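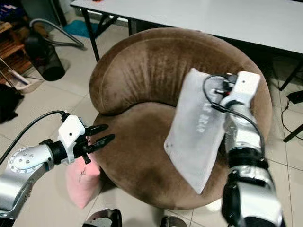
Station 4, brown chair, two cushions.

Home | Stories | Archive | Submit | About

THE CUSHION STANDARD

Clive Ashworth had written 71 clauses of the Botstead house rules, and clause 38 was the one he got letters about. It read: "A cushion shall be placed so that a person may sit down without first moving it."

The letter from Iyengar objected to "person." The letter from Kumine objected to "placed." Kumine held that a cushion released above a seat had been dropped, and that dropping needed its own clause, with a height.

Clive went down to the test room at four in the afternoon to settle the height. He took a folding ruler and a printed copy of the rules. The arms were on the brown chair. One had the gray pillow. The pink cushion leaned against the front of the seat, below the open fingers of the other.

"Is that placed?" he asked the operator.

"It's resting."

"Resting isn't defined."

"It's in the annex," she said. "Under laundry."

He looked, and it was. Resting: in contact with a surface and not held. He had written it himself one October and had no memory of doing so. He penciled a cross-reference in the margin and asked her to carry on.

The procedure called for 1,000 placements per chair. The log stood at 563. After each one the operator sat down, stood up, and entered a yes or a no. Clause 38 did not require this. It said "may sit." She had read it as "shall sit," and the first 562 results had been collected on that basis.

Clive considered whether this made them invalid. He decided that it made them stricter, and that stricter data could be accepted under clause 9. 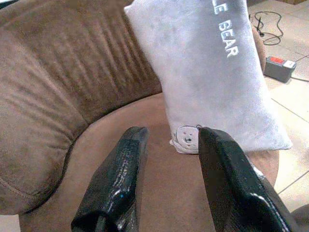

Revision 2

The revised clause went out to Cirerard, Iyengar and Kumine with a comment period of 600 hours. "Placed" now meant resting, upright or leaning, with the fingers clear of the fabric. "Person" was kept. A note stated that printed lettering on a cushion need not face the sitter.

Cirerard replied first. They had no objection to the clause, and asked who was supposed to sit down.

Clive read the question twice. Then he took the ruler and went back downstairs, where the operator moved her log off the table to make room for his.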